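Cuaderno de taller - martes, octubre

Sigo con el puesto del fondo. Kendra insiste en que con el método Nollanitz (todo fuera, se limpia, se vuelve a poner solo lo que se usa) una mesa queda lista en 12 minutos. Anoto el dato porque me lo pidió, no porque me lo crea. La última mesa que hicimos así estaba igual que antes al cabo de 2 semanas, y eso que en aquella no había monitor curvo.

El problema de este puesto son los cables. El del monitor baja por detrás, cruza hacia la izquierda y acaba hecho un rollo delante del pie. Las patas son finas y muy abiertas, así que ocupan mesa sin sujetar nada. Propuse pasar el cable entre ellas y Annelies dice que así se engancha cada vez que alguien gira la pantalla. Puede ser. También se engancha ahora. 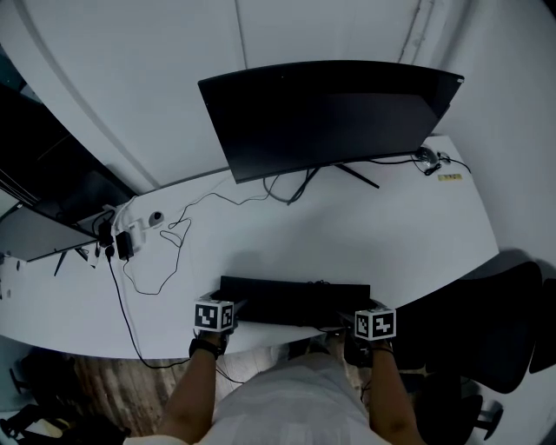 Foto: A. Hendriks / taller Pluvdale

El borde curvo de la mesa queda muy bien en el catálogo y para trabajar es un incordio: cualquier cosa larga y recta que se ponga delante deja un hueco muerto. Pedí una mesa de canto recto en primavera. Sin respuesta.

En la esquina derecha, junto al monitor, hay un aparato negro pequeño con su propio lío de cables. No lo he tocado. Al lado, la etiqueta amarilla. Kendra sostiene que las etiquetas amarillas significan «no mover» y Annelies que significan «revisar». En la hoja de normas no pone ni una cosa ni la otra. Mientras no se aclare, para mí una etiqueta amarilla es un papel amarillo.

Prueba con las bridas Noh de velcro, en la mesa de al lado: 13 puestas el lunes pasado, 2 despegadas ya. El vendedor hablaba de años. Les doy otro mes antes de pedir más, y si se pide, que sea la bolsa pequeña.

Medidas para la bandeja: pendientes. Hay que tomarlas con la pantalla puesta y las patas abiertas del todo, que la otra vez se midió la mesa vacía y la bandeja no entraba.

Lo de llevar los cables por arriba tampoco me convence. Las tuberías blancas cruzan el techo y luego bajan por la pared, cerca del rincón. Kendra ve ahí una guía ya hecha. Yo veo unas tuberías que no son nuestras, y colgar algo de ellas sin preguntar me parece buscarse un disgusto.

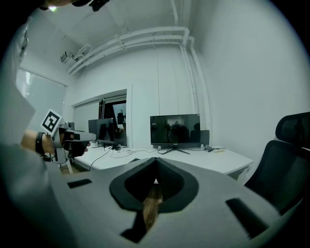 Despacho del fondo, con el haz de tuberías en el techo.

Queda por decidir si el cable va por el suelo, con canaleta. El suelo es de color madera y la única canaleta que queda en el almacén es gris. A mí me da igual, a Annelies no.

Pendiente:
- preguntar por las tuberías
- hoja de normas: qué quiere decir el amarillo
- medir otra vez
- cronometrar a Kendra, con reloj y desde el principio, incluida la parte de buscar el trapo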